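The Sweater Doctor Will See You Eventually

22 July 2022

The owner of Jiler, a knitwear repair shop with one window and a bell that sticks, would like it known that she is not sentimental about clothes. She says this while holding a cardigan with both hands, the way other people hold a cat.

"It's wool," she says. "It grew on a sheep. It can take a lot more than people think, and then they put it in the dryer."

She has been mending for 11 years, after a long spell in the accounts department at Gamitz, where she says she learned patience and how to look busy. The shop takes in 40 pieces in a slow month and 80 once the weather turns. May is when the moths' work comes to light. People go to put their winter things away, hold them up to the window and see the street.

"They whisper it," she says. "They come in and say 'moths' like it's a diagnosis. Everybody has moths. The mayor has moths. I've seen the vest."

Her price list is taped to the counter and has been corrected in three colors of pen. Elbows cost more than cuffs. Anything described over the phone as "a tiny hole" is quoted at double, a policy she came to by experience.

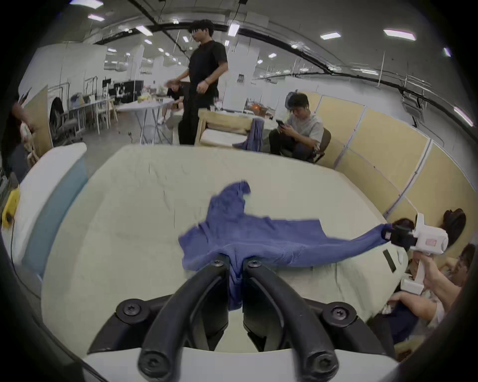 Blue, she says, is the worst color to match. She keeps a drawer of it, wound onto cards, with the names of yarn lines that stopped being made before some of her customers were born. The best of it came from the Nwankwo mill, which closed, and she is down to a few cards of their navy. She brings one out, lets me look, and puts it back.

"You think you have the right one, and then you take it outside and it's purple," she says. "I've stood on that sidewalk in January with a sleeve in each hand. The bus driver waves now."

I ask about visible mending, the fashion for darning in orange so that everyone can admire the damage. She takes a while to answer.

"It's fine," she says. "It's very popular with people who can't match blue."

On washing she is less diplomatic. Cool water, a little soap, no wringing. Dry it flat on a towel and go do something else. Hangers are for shirts. A customer once told her that he hung his sweaters by the hood, and she had to go into the back for a minute.

The lease on the shop, inherited from a hatmaker called Sostier, runs until 2054. She hasn't decided whether to see it out. Her knees have opinions, and the rent is so low that the landlord sighs when he passes.

"I'd like to finish what's on the shelf first," she says.

The shelf goes up to the ceiling. While we are looking at it, the door opens and a man comes in with a paper bag. He says it's just a tiny hole.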